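Bag School

I got to the Vatard packing hall at six on a Wednesday morning, which is a rude hour to meet anyone, and Bohdana Zakharchenko was already two coffees in and arguing with a gripper. She packed grocery orders by hand here for 9 years. Now she trains the machines that do some of it, and she'll tell you (loudly, over the fans) that the hard part has always been the bag!
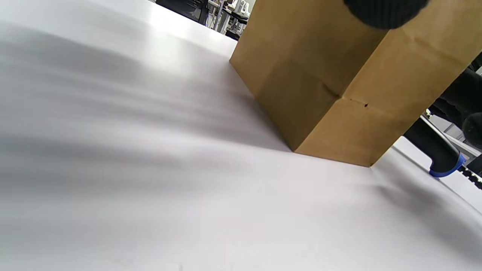 Paper bag and padded grippers on the worktable at Vatard.

I'd figured the groceries would be the trouble, all those eggs and peaches. Nope. Paper creases where it likes, it slumps, and if you pinch it too hard you've got a dent that stays put for the rest of the bag's life. Bohdana had me try opening one with two fingers, the way the gripper has to, and I mangled three before she took the stack away from me.

The hall sends out 240 orders on a normal morning shift, and 87 of those now go through the robot stations. People were nervous when the first one came in last June. Bohdana was too, and she's still mad that the early schedule cut the late break. They got it back after a month of complaining.
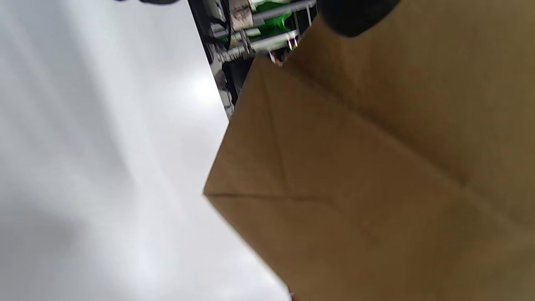
What she likes is that her wrists have quit hurting. She used to fold and snap bags open all day, and by Friday she couldn't twist the lid off a jar. These days she spends the morning showing the system how to hold a bag and the afternoon on the floor with everyone else, packing the weird orders. She misses the chatter, though. The stations are spread out, so you can't gossip across them, and the packers have started eating lunch at one long table to make up for it. I got invited. There were dumplings, and I stayed way past my ride.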